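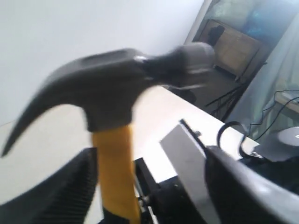 The back nine at Skemmont closed in September and reopened seven months later with the same routing, the same yardage on the card and a different set of greens underneath. Members who walked it in the first week noticed the new bunker edges. The larger part of the work lies a foot below the surface, where the old soil push-ups have been cut out and replaced with a sand-based root zone over gravel and pipe.

Skemmont sits on heavy clay above the river. Its original greens were built the way most inland greens of the period were built, by scraping up native soil, shaping it and seeding it. Decades of topdressing laid a few inches of sand over the clay. Water moved through the sand, met the clay and stopped. In a wet spring the 12th and 15th could stay soft for days after the fairways had firmed up, and the superintendent, Shu-fen Kuo, kept a separate mowing schedule for them.

"We were cutting those two at a different height from the other seven," Kuo says. "You could putt the 11th at one speed, walk 40 yards and lose a foot and a half. There is no fixing that with a roller."

The club looked at three methods. The cheapest was to leave the surfaces in place and trench narrow drains through them, a job that can be done in days and leaves visible lines for a season. The second was to core out the greens and rebuild them to their existing contours. The third was a full redesign. Skemmont took the second, with changes to contour on four greens where slope had outgrown modern mowing heights.

Hoi-yan Shih, the architect, had each surface surveyed on a close grid before any sod was lifted. The survey gave her a base map accurate enough to put the old shapes back, and it showed where they should not go back. The 14th had a back-to-front tilt that left 260 square feet suitable for a hole location. On a green of that size Shih wanted several times as much. She held the front edge at its old elevation, lowered the rear and moved the high point left, toward the shoulder that already fed the ball in from the fairway.

"The approach plays the same," she says. "If you are above the hole you now have a putt you can stop. Before, you were chipping back."

The drainage layout is a herringbone, with a main line following the steepest fall and laterals set 10 feet apart. Trenches were cut into the subgrade, lined with gravel and tied to an outlet beyond the collar. Over that went a continuous gravel blanket, then 12 inches of root zone mix, placed in lifts and watered to settle. The mix came from Plumitz, a blender two counties away, and every load was held until a sample had been checked for particle size. Two loads were sent back for carrying too much fine material.

Contractor Zindton ran a single shaping crew and moved it from green to green in playing order, apart from the 12th, which was left until last so that its haul road could be used for the 13th and 14th. Sod went down before the first hard frost on all but two greens. Those two were covered and sodded in early spring, and they are the ones Kuo watches most closely now.

Irrigation was the other large item. The old heads threw water to greens and surrounds together, and the bluegrass banks wanted more than the bentgrass did. Each green now has separate inward and outward heads on separate stations. Moisture is read by hand probe every morning at fixed points, and spots that come up dry are watered by hose.

The bunkers changed less than the membership expected. Shih kept all but one. The exception, a shallow pit short and right of the 16th, had been catching the weakest shots on the course and very little else. It is now a grass hollow. Play from it is awkward from a hanging lie and simple from a flat one. The fairway bunker on the left of the 18th was pulled 10 yards farther from the tee, putting it back into range for the longer hitters. The hole still measures almost 646 yards from the back markers, and few players will try to reach it in two.

New greens play hard. The mat of organic matter that softens an older surface has not formed, and a well-struck mid-iron can release 20 feet or more. Kuo is keeping mowing heights up through early summer and topdressing lightly at short intervals. Green speeds will run below those of the front nine until the roots are deeper.

The front nine is scheduled next, starting with the Huang side, the four holes along the eastern boundary that drain worst. The club has not set a closing date.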